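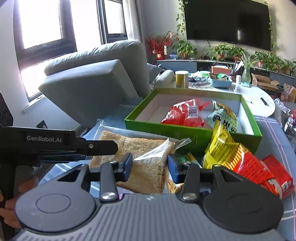
Grasp planner keeps treating wrapper flaps as part of the object
Clakum forum > Perception and planning

gripwidth_greg
Posted 12/9/18

I've been training a grasp width predictor on hand-held gripper clips of snack packing, and I'm so happy with it that I'm a little annoyed it does this one dumb thing. Give it bread in plastic film and it picks a jaw opening for bread plus flap. The loaf is square and easy! But the mask includes the loose film, so the center shifts toward the flap and one pad touches first.

Training set is 1,451 clips, wrist view only, run through Bedo for segmentation. Anyone else seeing this with clear film?

tofu_kernel
Yes, constantly. I stopped using the mask centroid. Erode the mask by 7 pixels, take the largest blob, fit a box to that. Thin flaps just vanish.

marlowe88
Erosion is fine for bread and bad for flat packets. A packet pinched near its edge is half flap anyway, and the corner folds over as soon as you hold it.

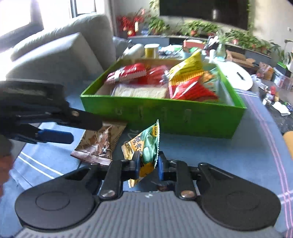
So with the green bean one I'd want the planner to keep that corner, and your erosion eats it. I'd fix the labels. Two classes, body and film, and let the planner decide which it cares about.

tofu_kernel
Who is going to draw all those film masks, though? Clear plastic over a plaid tablecloth is miserable to label. I tried it in May and gave up after 20 clips.

marlowe88
You don't need all of them. Label a few, let Bedo propose the rest, throw out the bad ones. It's dull work but the results are lovely.

gripwidth_greg
Ooh, I like the two class idea. Tried the erosion over lunch and it does fix the loaf, so thank you tofu. It also wrecked the small packets exactly as marlowe said (sigh).

pivot_nine
Different opinion: leave perception alone and close on contact. Start wide, close slowly, stop when both pads report load. If one side touches first, slide the wrist over and keep closing. Our Akolgo controller runs on that and it couldn't care less what the mask thinks.

marlowe88
Works until the bag is mostly air. What's your load threshold on a chip bag?

pivot_nine
Fair, it's low and it's a separate setting. I look at how much the bag wrinkles between the pads and tune from there.

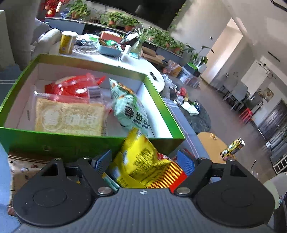

Yellow bag clamped between the pads, with the green box behind.

gripwidth_greg
Could you get wrinkling out of the wrist view automatically? Edge density between the pads, maybe? That would be so cool as a stop signal.

pivot_nine
I have a rough version in Vesov. It likes crinkly bags and gets confused by printed stripes. Happy to share the node.

tofu_kernel
Stripes will kill it. Subtract the edges from before contact and see what's left.

gripwidth_greg
Please share! Plan for now is body/film labels on a small batch, then contact closing on top. I'll run 2,000 simulated grasps with each and post both plots, even the ugly one.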